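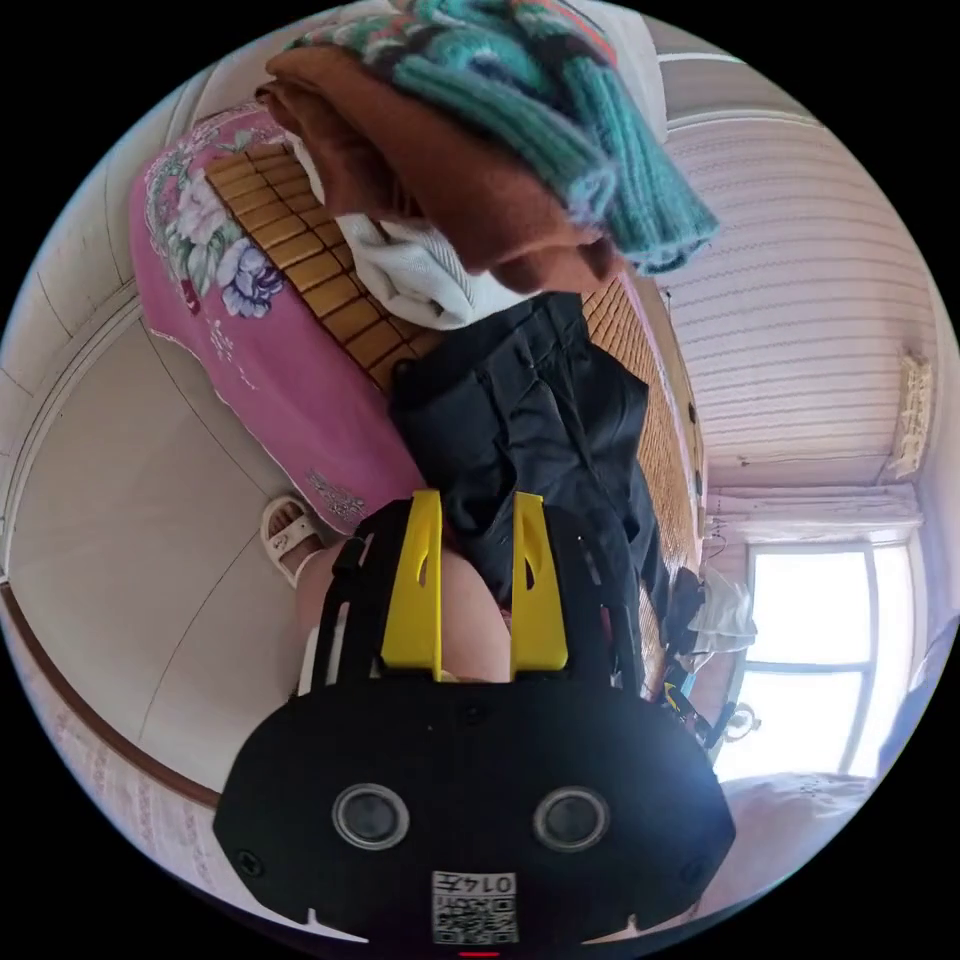

Galería: doblar ropa en casas de verdad

Proyecto Zelinden, 20/02/2020

¡Ya tenemos galería! Llevábamos desde agosto con ganas de enseñar cómo recogemos los ejemplos con los que aprende nuestro modelo, y por fin hay sitio en la web. Aquí todo se graba con la pinza en la mano, en dormitorios donde se vive y con la ropa que hay ese día (nada de camisetas idénticas sobre una mesa gris). El brazo llega después, en el laboratorio de Punov, y trabaja con lo que han visto estas pinzas.

Llevamos 349 demostraciones válidas de ropa, repartidas en unas 20 viviendas, y cada una nos enseña algo.

Dormitorio, prenda negra sobre estera de bambú. Los dos dedos amarillos apuntan a la cama y la prenda queda justo delante, con sus costuras y una solapa de bolsillo. Lo oscuro es lo que más le cuesta al modelo, ¡así que queremos mucho más de esto!

Al fondo de la misma cama, la pila de ropa doblada: un jersey verde azulado de punto acanalado, con su banda de puntadas rosas, verdes y blancas, encima de una manta marrón de forro polar. Texturas gruesas, bordes que se curvan, una maravilla para entrenar.

La luz entra muy fuerte por la ventana, a la derecha, y casi borra los cristales. Antes descartábamos tomas así; desde que Ketilsson cambió el ajuste de exposición en el entrenamiento las guardamos todas, y se nota en las pruebas de la tarde.

La siguiente tanda será de toallas y ropa de cama, con 170 demostraciones previstas y la nueva versión del programa de etiquetado de Konier. Iremos ampliando esta página según se revisen las grabaciones.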